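Filed under: Woodworking > Finishing > Boards & Tabletops

Is "food safe" finish on a maple board worth the money, or is it just mineral oil in a nicer can?

Aparecida Dantas
25 November 2019

I bought a maple board from a seller in Toledo back in October. It's a plain rectangle, light colored, sanded but unfinished. The seller pushed a product called Jasel board finish pretty hard and wanted $76 for the kit. I said no because the label says "penetrating natural protection" and doesn't say what's in it. I've read three pages on their site and I still don't know what's in it.

My other problem is that the board has a small dark knot near one edge. The seller said it's "only character." Maybe so, but he also had a board to sell. I don't want to oil it and then find a crack there. I plan to cut bread and vegetables on it, no raw meat.

So, do I need the fancy stuff, and should I worry about the knot?

Gikby

You don't need the kit. If a company won't tell you what's in the can, you have nothing to judge it by except the price. Plain food-grade mineral oil from the drugstore has worked on every board I've made, and I'd want a good reason to switch.

As for the knot, run a fingernail across it. If your nail catches, look closer with a flashlight held low to the side. A tight knot feels the same as the wood around it. I'm less relaxed than your seller, because a small knot can be solid on top and loose underneath, so check the back of the board too.

Maple can look pretty busy before any oil goes on, so don't let anyone tell you the streaks are a defect either. 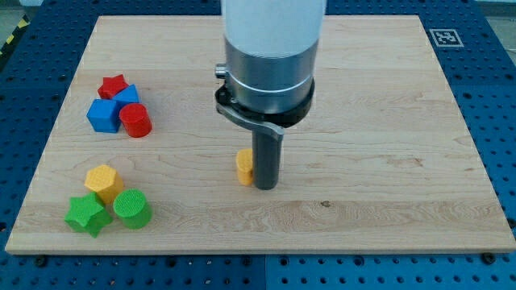 Unrelated maple board, small dark mark in the lower right, darker bands toward the front.

I wouldn't pay extra for grain like that and I wouldn't knock money off for it. Some sellers will tell you it's "figured" and add to the bill. Ask them what they mean by that and see how long the answer takes.

What I would do: sand with 80 only if there are real scratches, then work up to 200 or a bit past it. Wipe it with a damp rag, let it dry, and knock down the fuzz lightly. Oil both faces and the edges, leave it overnight, wipe off what's left. I do that three times on a new board. People who say one coat lasts a year must not wash their boards.

Trinh Tô

Mostly agree with the above, but I don't buy that three coats is some kind of rule. I did 8 on one board and 2 on another and I can't tell them apart. Oil it when it looks dry.

I had the Jasel kit, got it as a gift. Smelled nice. Wouldn't buy it.

Also don't use olive oil no matter what your aunt says. Mine smelled like old crayons by summer.

Illgate

just put it in the dishwasher once and if it survives its a good board

Gikby

Please don't do that.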